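Play Kitchen Refit, Seditz Family Room
Progress report to the Pawlak small grants fund
Period covered: December to date
Sent Jan 20, 2023

Sorry this is short on polish, wanted to get it to you before the next release of money is due.

WHERE WE ARE

Kitchen is in and up against the long wall. Family room stayed open the whole time except for two mornings when we had the floor up by the sink. Still to do: dress-up rail, book boxes, low mirror. More on those further down.

The old play kitchen went out in December. Two doors gone, one leg propped on a block, and the paint was coming away in flakes where the little ones chew. Not worth fixing a third time. Fuvton took it away when they dropped off the new one, no charge, which we had not budgeted for so that helps.

THE NEW KITCHEN

Went with the bigger of the two Fuvton sets, as agreed on the phone. Range hood with a chimney, microwave up on a wooden shelf, white tile backsplash under it. Wooden spoon and a slotted spatula hang under the shelf. Families had asked for something that looks like a kitchen at home and it does. The microwave is the big draw so far, there is a line for it most mornings. Second is the spoon, which goes missing and comes back.

Assembly took most of a day. Instructions fine up to the shelf, then two pages stuck together and we put the brackets on upside down. Redone. Whole unit is now fixed to the wall studs at the top, both ends. Checked it again last week and it doesnt move.

One problem. The screws that came for the wall fixing were too short for our wall (old plaster, thick) so we bought longer ones, see money below.

MONEY

Grant awarded: $3812
First payment received: $2000
Balance still to come: $1812

Wall screws and plugs came to $40, taken out of the sundries line. Invoice from Fuvton is paid in full and the receipt is in the shared folder with the others. Floor patch by the sink came in at $300 flat, same as the quote. That one is also paid.

We have not touched the line for the dress-up rail. Would like to keep it where it is for now, Elance have changed their prices since we applied and we are waiting on a new quote. If it comes in over we will write to you before ordering anything.

WHAT WE ARE SEEING

Kids stay longer in that corner. Before, it was a couple of minutes and off to the slide. Now we get proper long games, soup mostly, some pizza. Parents sit on the floor nearby and get pulled in as customers. A few grandparents too.

Staff note from the baby group: the shelf is too high for the under twos, they can see the microwave and cant reach it. Tears. We have put a low basket of pans and cups by the side for them. Works ok, would like a proper low unit one day but that is not in this grant.

Noise is up. Metal pans on the floor. Looking at a rug, have one offered second hand, needs cleaning first.

STILL TO DO

- Dress-up rail: waiting on Elance
- Book boxes: made, need sanding and a second coat
- Low mirror: ordered, delayed once already, new date promised but not confirmed
- Labels for the food bins, pictures plus words in both languages
- Sign by the door with the fund's name on it. Please send the logo in a bigger size, the one we have goes fuzzy when printed

WHAT WE NEED FROM YOU

Second payment when you are able. Also a yes or no on moving what is left of sundries over to the rug cleaning if it comes to that. Small amount, but your terms say to ask.

Next report when the rail and the mirror are in. Photo of the kitchen follows.
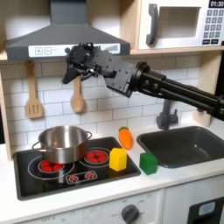
Play kitchen, Seditz family room: hood, microwave shelf and tile backsplash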